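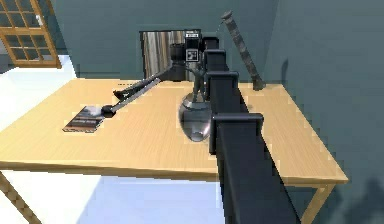
Stullska Bus Games Forum: Timetable Mode, rule 9

b_kurek
Members are asked for their views on rule 9, under which a driver who leaves a stop early loses 40 points. On the Wastness route this penalty decides nearly every league result.
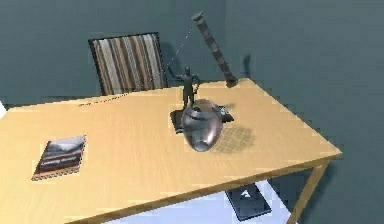
z_rutkowska
The penalty should remain. Passengers in the game are timed to arrive at the stop, and an early departure leaves them behind. Players who find the clock hard to follow may wish to play at a plain table against plain walls, where there is little else to look at. I finished the route in 389 seconds without one early departure.

p_sobczak
I must disagree with the previous member. The clock in Cikano runs around 2 seconds fast after a pause.
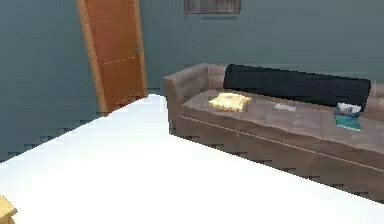 The fault was reported in July and has not been answered. Until it is corrected, the penalty punishes drivers who have kept to the timetable.

z_rutkowska
League runs may not be paused, so the fault does not arise.

w_walczak
With respect, it does. The game pauses by itself when the controller loses its connection. I would support a lower penalty for the present season.
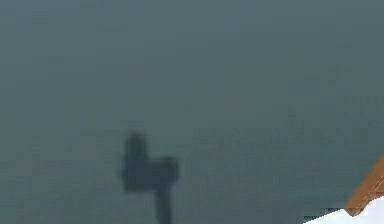
Dark shape against a blue-grey surface.

b_kurek
Thank you. The rule stands for the current round. Members with recorded runs showing the clock fault should send them to me before the next round opens.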